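Matte gray cabinet fronts after a few years of use?

Kitchens & Baths > Cabinets and Surfaces

pinelot_7
Joined: June

We are replacing the doors and drawer fronts in our kitchen and keeping the boxes, which are in good shape. My spouse wants matte dark gray. I'm fine with the color but worried about grease and fingerprints. We cook every day, and the current doors are a semi-gloss cream that wipes clean with anything.

The two quotes we have are for the Bekarberg line in matte and for a local shop in Elcombe that would spray MDF doors in whatever color we pick. The local shop is $1033 more for the same number of doors. Installation is extra with both.

What I want to know is how matte gray looks after three or four years near a stove. Every review I find was written the week it went in.

drywall_dan_no
Posts: 102

We have Bekarberg in the dark gray, installed four years ago. The doors by the stove have shiny spots next to the handles where hands touch them. It won't wash off because the finish itself is polished from rubbing. The rest of the kitchen looks the same as when we put it in.

If I did it again I would get longer handles so people grab the handle and leave the door alone.

elcombe_east

I'm in Elcombe and had my kitchen sprayed locally, possibly by the same shop. Took seven weeks when they told me four. The finish is good. The advantage is they gave me a quart of the paint for touch-ups. The disadvantage is that touch-ups on matte show up if you look from the side, so I have only used it on the bottom edges where the vacuum hits.

Get the sheen in writing. They call several things matte and one of them was what I would call satin.

kettleblack

Going to disagree with the idea that matte gray is hard to live with. We have had it for six years with two kids and a dog. I wipe the fronts on Sunday with a damp microfiber and a drop of dish soap and dry them with a towel. I do the same for the fridge. 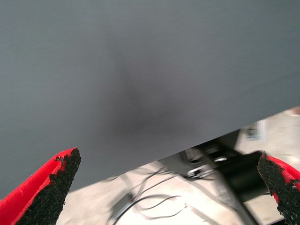 The drying is what matters. Our water is hard and if I let it air dry I get streaks that look like grease, and then I think I have to scrub, and scrubbing is how you get the shiny spots mentioned above. No magic eraser, ever. It is fine sandpaper.

I would also say mid gray hides more than dark gray. Flour shows on dark gray from across the room.

somogyi_shopper

What about the Trisus spray? They sell it at Somogyi next to the cabinet samples and the guy there said it was made for matte surfaces.

drywall_dan_no
Posts: 103

I used a bottle of it. It cleans fine. I couldn't see any difference from dish soap and it costs more. It also left a slight film on the dark doors until I went over them again with plain water.

kettleblack

Same experience with the film. I gave the rest of mine to my sister, who likes it on her stove hood.

somogyi_shopper

I've been using it for a year with no film. Are you both spraying it on the door? The label says to spray the cloth.

drywall_dan_no
Posts: 104

I sprayed the door. So that could be it. I'm still not buying another bottle.

hingeside

To the OP, I install these for a living. A few things.

The price difference you were quoted is normal. Sprayed MDF is more labor. It can be resprayed later and a factory finish usually can't, at least not for a price that makes sense.

Whichever one you choose, order two extra fronts in your most common size now. Colors get discontinued and batches don't match. Gray is worse than white for this. I had a customer who needed one drawer front 13 months after the job and the new one was visibly bluer. She ended up moving fronts around so the odd one was down by the floor.

Look at the sample at home, standing up against the cabinet, with your own lights on at night. Flat on a counter in a showroom tells you very little. LED strips under the uppers will make some grays go blue or green.

elcombe_east

Seconding the lights. Ours reads almost brown after dark and I had to change the bulbs.

pinelot_7

Thanks everyone. I called the Elcombe shop about sheen and they quote it as a number, so I asked for a sample door at their flattest and one a step up. They want a deposit for the samples, which comes off the order if we go ahead.

I also asked about a lighter gray. My spouse is not convinced. We'll see what the samples look like next to the stove.

hingeside

Good plan. Put some cooking oil on one corner of each sample, leave it overnight and wipe it off in the morning. Check with the shop first if they want the samples back.

kettleblack

And post what you pick. Half these threads end before anyone says what they bought.

Last edited by moderator: 2022-07-25 (moved from General Remodeling)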